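**Penolwood residents' newsletter, 7 July 2020**

### Library and workshop hours

The Penolwood library reopens this month with shorter hours and a new way of borrowing. Books must be ordered by phone or through the website, and they will be bagged and left on the trolley inside the Fekete Road entrance. You can order up to 5 titles at a time. Please don't go past the trolley unless a member of staff asks you to.

Anything borrowed before the doors closed in March has been renewed and no fines will be charged. Returned books go in the green bin in the porch and stay there for three days before they are checked in, so they may still show on your account for a while.

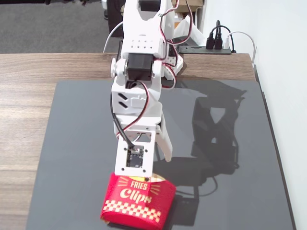 Aušra Lepik is taking phone orders in the mornings. If the line is engaged, leave your name and card number and she will ring back the same day. Large print and talking books can be delivered to homes in Penolwood and Rokness, but not yet to Janari Close, where the road is still up.

The children's reading scheme is going ahead. So far 248 children have signed up, and the forms can be picked up from the trolley. Finished forms can be posted through the library door.
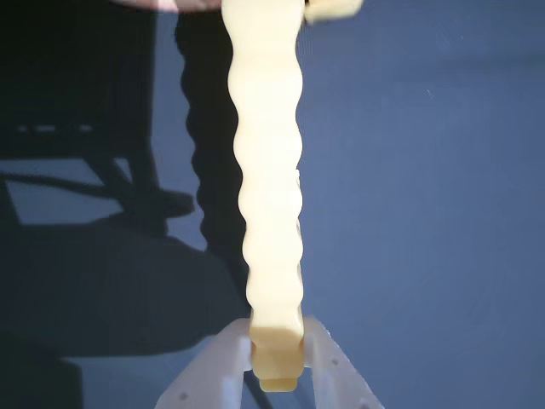
*Close-up of a pale, ribbed part in its mount.*

The upstairs study room stays shut for now. The council has set aside £2000 for new window catches and a second handrail, and the work should be finished before the autumn. Printing is available by email only, at the usual price per sheet, with a limit of 20 pages. Please bring the right change.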